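How I Fold and Store My Fabric Bags (Without Losing Them All in One Big Bag)

If you're anything like me, you own way more cloth bags than any one person could carry. Mine used to live in a heap on the floor of the hall closet, and every time I wanted one I'd pull on a strap and get four. I finally sorted the whole mess out one rainy July afternoon, and it has stayed sorted, so I figured I'd write down how I do it!

You need a flat surface, a lint roller, a damp cloth, and a shoebox or a drawer. I use a shallow drawer in the Vusulstead dresser I got secondhand, but a box on a shelf works just as well.

Start by emptying every single bag. Turn it upside down, give it a shake, then go into the pockets with your fingers. I found old receipts, a melted cough drop, and a Neltosari coffee card with one stamp left to go (I used it that same evening, thank you very much).

Next, the lint. Dark fabric picks up every speck in the house, and navy is the worst of the lot. Roll the outside first, then the bottom corners inside. If something is stuck in a seam, an old toothbrush gets it out. Marks on webbing straps usually come off with the damp cloth and a tiny drop of dish soap, but let the strap dry all the way before you fold anything. 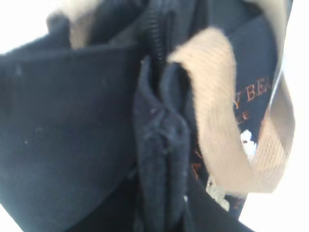 Now for zippers. I close mine before folding, all the way to the end, and I go slowly where the fabric likes to bunch up next to the teeth. If a zipper sticks, don't yank it! Run a plain candle stub along both sides, open and close it a few times, and wipe off the extra wax.

Okay, folding. Lay the bag face down so any printing is against the table. Smooth it from the middle out with your palms and push the side seams in so they lie flat. Fold the straps down over the back of the bag — both of them, lying side by side, no twists. Then fold the left third over, then the right third, and you have a long strip with the straps tucked inside. From there, fold the bottom up to the middle and once more to the top.

Thick seams will fight you a bit. I just press down hard with my forearm for a few seconds. You can iron plain cotton if you want to, but keep the iron off printed lettering and check the label before you try it on anything synthetic.

Stand the folded bags on edge in the drawer, like files, with the smooth fold facing up. My friend Zoi Sarantis rolls hers and swears by it, and for thin grocery totes I think she's right. Anything with a zipper comes out lumpy when I roll it, so those get folded.

I keep the everyday ones in front and the big beach bag at the very back. Two go straight by the front door, and one lives in the car, folded exactly the same way so it fits in the door pocket.

If your drawer is too deep and everything flops over, cut a strip of cardboard and wedge it in as a divider. Mine came off a Michailidis pasta carton and it's still holding up fine.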